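Can a gripper kit do the boring bench jobs yet? Flidar two-finger, reviewed

By the bench tools desk, 27 November 2021
4 min read

Short version. Getting there. Not there.

We fix up old office desktops. Lots of them. Same chores every time - lid off, dust out, memory out, memory in, lid on. Dull work, and hard on the thumbs. So when the Flidar kit dropped under 500 I bought one, bolted it to the Ueda arm we already had, and put the Sendex software on top. Been running since February.

Setup. Bad. Manual is 8 pages and half of that is safety stickers. Took me two evenings. The screws are fine, the cable routing is not, it snags if you turn the wrist too far. Get some velcro ties before you start.

Grip is the good part. Holds a memory stick by the end without crushing it, and you can dial the force down really low. I was expecting cracked boards. None so far.

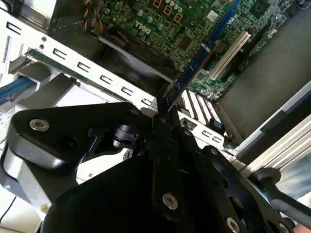
Reach is where it gets annoying. The fingers are slim enough but everything behind them is bulky, and old desktop cases are full of brackets and ribbon cables. You spend more time planning the way in than doing the job. A person just tilts their hand and pokes a finger past the drive cage. The arm has to back out and try again.

Numbers, from my own notes. 40 memory swaps, clean boards, case lying flat. 8 out of 10 went through with no help. The rest I had to step in, mostly the clips - it can't feel the click, so it either stops short or keeps pushing. Speed is poor too. I can do three in the time it does one, with coffee.

Other chores I tried. Sorting screws, ok. Wiping down panels, surprisingly decent. Plugging in a loose cable, forget it. Tried it at home on the dishwasher aswell, cups only, and it did the top rack in the time it takes to watch a movie.

The Astetti gripper is smaller and would probaly fit these cases better, but it costs double and the fingers wear out fast.

Buy it if you like tinkering or you have one job that never changes. If you want your bench cleared by friday, no. Three stars, maybe three and a half after the next Sendex update - they keep saying force sensing is coming.

Last updated: fixed the swap numbers, added the bit on cables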